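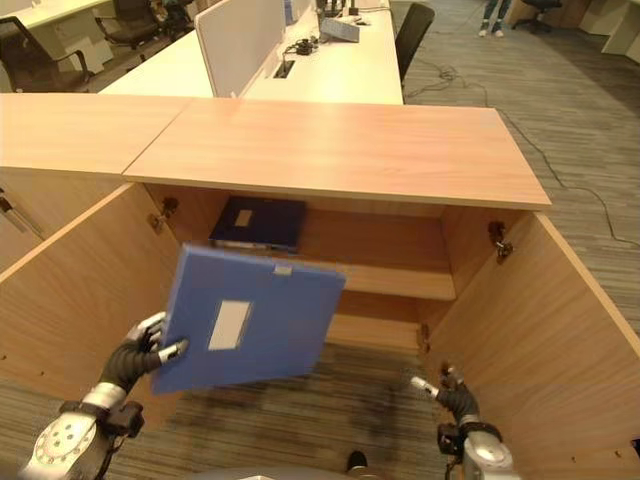 Clearing the low cabinets

Newsletter > Ultholm office > Around the building

If you have walked past the long row of low wooden cabinets this month, you may have seen the doors standing wide open and wondered what was going on. We are finally going through the folders! The cabinets came with us from the old place on Gritside, and I think it is fair to say that whatever went into them on moving day has mostly stayed there. I include my own papers in that, and I'm not proud of it.

The plan is simple enough. Every folder and binder comes out, gets looked at, and either goes to the archive, goes into the shredding bag, or goes back in the cabinet with a label a stranger could read. So far we have been through 306 of them, and the list we drew up in May has 1,340 lines on it, so there is a good way to go yet (and plenty of room for anyone who would like to lend a hand after lunch).

One small request while we are at it. The tops of the cabinets make a lovely long counter, and it is very tempting to put a folder down "just for a minute" and go and answer the phone. Please try to keep things back from the front edge, especially when a door is open underneath.

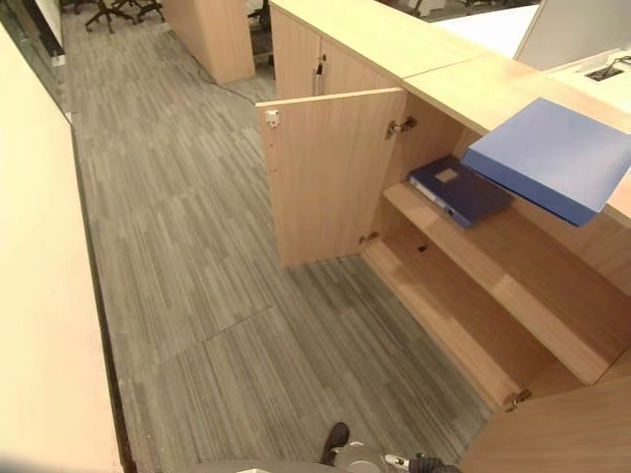 A dark blue binder on the shelf, and a lighter folder poking out over the edge of the cabinet top.

Binders are a little different from the thin plastic folders. We would like them standing up with the spine facing out once the shelves are filled again, but while a shelf is nearly bare they only fall over, so lay them flat for now and we'll stand them up together at the end. The thin folders can go in the Nishimura boxes, which hold a surprising amount and have a lid you can write on.

People have asked about cleaning, too. A soft cloth, barely damp, is all the wood needs. Go along the grain, and take your time over the seams between the panels, where the crumbs from many happy birthdays seem to have gathered.
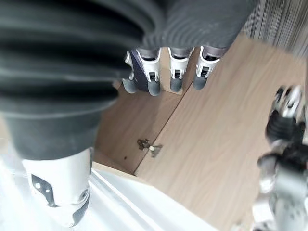 Pale wood grain, with a thin dark seam between two panels.

If your papers are part of the Wosto project, please don't shred anything yet, even if it looks like a third copy of something you threw out last year. We have promised to keep the whole set together until the accounts are closed, and 133 of the folders on the list belong to it. 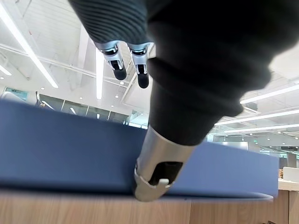

Once those are safely boxed, the rest should go faster, and I'm hoping we can give a few shelves over to the people at the desks who have been keeping their files in bags by their feet. Tell me if you'd like one. I'll put a sign-up sheet by the kettle, and there will be cake on the last afternoon.

Comments (3)

Are the blue folders up for grabs once they're cleared out? I could use ten or so for the training packs.

Yes please to a shelf! A low one is fine, I don't mind bending.

I think two of my binders from Gritside are in there, one with no label at all. Please don't shred it before I've had a look.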